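What an open day should let you see

Most robot demonstrations I have been to were shows. A machine picks up a cup, people clap, and someone hands out a folder. The open day at Farneck on 30th May was slower and much less polished, and I think more companies should do it that way.

Farneck makes training data for household robots. The visit was to its rooms in Nultuvcombe, and what visitors saw was people working. They hold a gripper in each hand and do ordinary chores, and the recordings are later used to teach a machine. 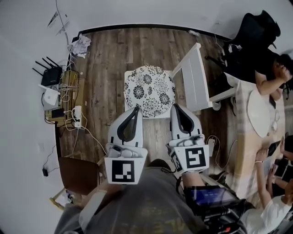
By Gitau Mollel
Opinion

The grippers have white fingers with black rubber pads on the inside, and a square black-and-white marker on each housing. Held out over a stool with big black flowers on its cover, they looked more like kitchen tools than anything from a factory. Cables ran along the wall to a router on a cardboard box. Two other people were at a table with a plaid cloth, and there were phones out.

I was allowed to try. Folding a towel took me 10 minutes, and my version was not kept. The woman showing me had done the same job 800 times since March. She told me her wrists hurt by the end of a shift and that she had asked for lighter grippers. I would not have heard that at a trade show.

Trostum held its own event in the spring, with a stage and a finished robot. It was well run. I learned the price and the battery life. I did not learn who had taught the robot to open a drawer, how long that took, or what they were paid. When I asked, I was told the system had learned from 1,000 hours of data, as if the hours had come from nowhere.

People will be asked to let these machines into their homes, and some will be asked to change jobs because of them. They should be able to see how the work is done before they decide what they think of it. A plain room with folding to do gives them a fair idea.

I have 2 complaints about Farneck. The visit was too short, and questions about pay were sent to an email address. I wrote to it the next morning and have had no answer yet. If the company does this again, someone who can talk about wages should be in the room.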